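Trarketti (ensemble)

From the open music wiki, folk and improvised section. This article needs tidying up.

Trarketti are a percussion and voice group formed in 2000. Four members for most of their history. They play a mixture of West African hand drumming, Alpine yodel and zither tunes, and free improvisation, usually without a score and usually without amplification. Best known for the long piece Sitow, and for the frame drum workshops they ran in village halls.

Contents
Name
History
Line-up
Style
Instruments
Sitow
Workshops
Recordings
Reception
See also

Name

Made-up word. Gwendolyn Tran has given at least two accounts of it in interviews: one, that it was a nonsense refrain in a skipping song; two, that it came from a misheard stage announcement and stuck. Early posters spell it Trarkety. The double t has been used since the first recording.

History

Tran (frame drums, voice) and Seidu Frimpong (kpanlogo drums, bells) met playing for a dance class. Frimpong was teaching the drumming, Tran was filling in for the pianist, who had left. They began playing together after the class ended, first as a duo with no name, mostly in pub back rooms and at one wedding.

Regula Reisinger joined within a few months. She had trained as a zither player and had given it up for office work, then took it up again after hearing the duo. Her first concert with them is normally treated as the start of the group. Ewurabena Wumbei (voice, shakers, later balafon) came in shortly afterwards and made it a four piece.

For the first few years they played short sets of arranged tunes. Reisinger brought Swiss and Austrian dance melodies, Frimpong and Wumbei brought recreational drumming pieces and songs from Ghana, and the arrangements put one on top of the other, sometimes neatly and sometimes not. The tunes got longer. Gaps between them began to be filled with improvising, and in the end the gaps were most of the concert. Wumbei has said this wasn't planned and was partly down to Reisinger needing a long time to retune.

A change of direction came with the residency at Trostus, a former seed warehouse used for rehearsals and small concerts. The group had the upstairs room every September for a number of years. Sitow was developed there, as was most of the second album. The building was also where the habit started of playing in the middle of the floor with the audience round the outside, the room having no stage.

Frimpong left to concentrate on teaching and was replaced by Zuweira Fiadzo, one of his former pupils. There was no falling out. He has been back as a guest on many occasions and played on two tracks of the third album. The group's playing became noticably quieter after the change, Fiadzo preferring gourds and small hand drums to the big barrel drums.

A reunion concert with all five players took place at Trostus in January 2020. Sitow was played complete for the first time in several years, followed by a set of the old dance tunes which the group had more or less dropped. A recording was made from the floor but hasn't been released.

Line-up

Current
Gwendolyn Tran — frame drums, voice
Regula Reisinger — zither, voice
Ewurabena Wumbei — voice, shakers, balafon
Zuweira Fiadzo — hand drums, gourds, bells

Former
Seidu Frimpong — kpanlogo drums, bells, voice

Style

Hard to file. Record shops have put them under world, folk, jazz and once children's. The group tends to say "tunes and what's between them".

Most pieces have a fixed beginning. This may be a bell pattern, a sung line, or a zither figure, and it's repeated until the others come in. After that the order of events is agreed but the lengths aren't. Cues are given by ear: a particular slap on the frame drum means move on, a held low note on the zither means stay. No conductor, no click.

Rhythm is the main interest. Bell patterns in twelve sit against Ländler melodies in three, and as the two share a pulse they can be swapped over without anybody changing speed. A listener may hear the zither as the lead and then, a few bars later, hear it as accompaniment to the bell. Tran has called this "the hinge" and it comes up in nearly every piece they've written.

Singing is mostly wordless. Where there are words they're in English, Ga, Twi or Swiss German, and the group doesn't print translations in the programmes. Yodel technique is used by Reisinger and, later, by Wumbei, who learned it from her and uses it lower in the voice than is usual.

Improvised sections vary from a minute or so to most of an evening. Silence is allowed. Early audiences sometimes clapped in the gaps, which the players then worked into the piece.

Instruments

Tran plays a set of frame drums of differing depth, tuned by warming the skin or by a damp cloth. One has a synthetic head for outdoor work. She also uses a tambourine with half the jingles taken out.

Reisinger's main instrument is a concert zither. She plays it on a table, never on the lap, and is fussy about the table, a hollow one giving more bass. A second, older zither is kept in an open tuning for drones. Both are played with fingers and thumb ring, occasionally with a small felt beater on the open strings.

Wumbei's balafon was built for the group and tuned to sit with the zither, so it doesn't match most other balafons. She took it up for the second album. Shakers are basket type and seed pod type.

Fiadzo plays gourd drums, including upturned half gourds floated in water, plus a double iron bell that used to be Frimpong's. The water drums are left out on tour if there's flying involved.
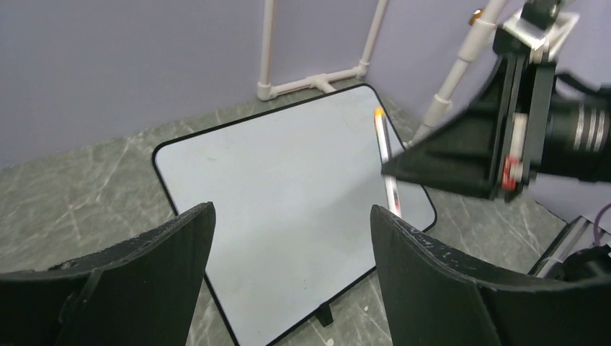

Frimpong's kpanlogo drums were a set of three, played with the hands and with one stick for the off beats. They can be heard on the first album and on the two guest tracks. The lowest of them is the sound that opens Sitow on record; in concert after his departure this was given to Tran's deepest frame drum, an octave or so up by ear, and the opening has been played that way since.

Sitow

Long piece for four players, in one movement. Title has no agreed meaning. Usual length around 30 minutes, though the longest known performance went on a good deal past that and the shortest, at a festival running late, was cut to the opening and the close.

It begins with a single low drum stroke, then nothing, then the same stroke again. Bell enters, then zither with the drone strings only. The middle of the piece has 31 short melodies, any of which can be started by any player, in any order, and dropped at will. Not all are used in a given performance. The players keep no list on the floor and are supposed to know them by heart; Fiadzo learned the lot in one summer from a rehearsal tape.

The close is fixed. All four sing the same line in unison with no drums, the only unison in the piece, and the bell stops last.

It has been taken up by other groups in part. The Guo quartet, a student ensemble, played a version for four marimbas with the sung ending kept. Reisinger attended and helped with the tuning of the drones.

Workshops

Alongside concerts the group ran day workshops for beginners, adults and children mixed. Format was much the same every time. Morning on clapping and stepping, no instruments handed out till after the first break. Bell pattern learned by voice before being played. Afternoon in two halves, one lot drumming and one lot singing, then swapped. A short performance at the end for whoever had come to collect the children.

Frimpong led these at first and later ran them on his own under his own name. Wumbei and Fiadzo restarted them for the group afterwards with more singing. A small booklet of the bell patterns was sold at the door, written out in boxes with crosses for the strokes. Out of print. The second edition corrects a mistake in the third pattern, which had a stroke missing.

Recordings

Trarketti (first album). Dance tunes and drumming pieces, with two improvised tracks at the end. Recorded over one weekend in a chapel.
Sitow (second album). The title piece plus three short ones. Recorded at Trostus.
Low Bell (third album). First with Fiadzo. Guest tracks with Frimpong.
Hinge (live). Taken from several concerts, order not given in the notes.

The first album was reissued with a different running order and without the hidden track. Copies of the orignal turn up second hand.

Reception

Mixed to begin with. Reviewers from the folk side liked the tunes and found the improvising too long, reviewers from the improvised side said the opposite. The second album was the first to be received well by both. The unison ending of Sitow is the bit most often picked out.

There has been some criticism of the way the group uses dance melodies without naming where they came from. Reisinger later put sources for the Swiss and Austrian ones in the sleeve notes of Low Bell, and Frimpong and Wumbei supplied the same for the Ghanaian pieces on the reissue.

See also

Kpanlogo
Ländler
Frame drum
Zither
Free improvisation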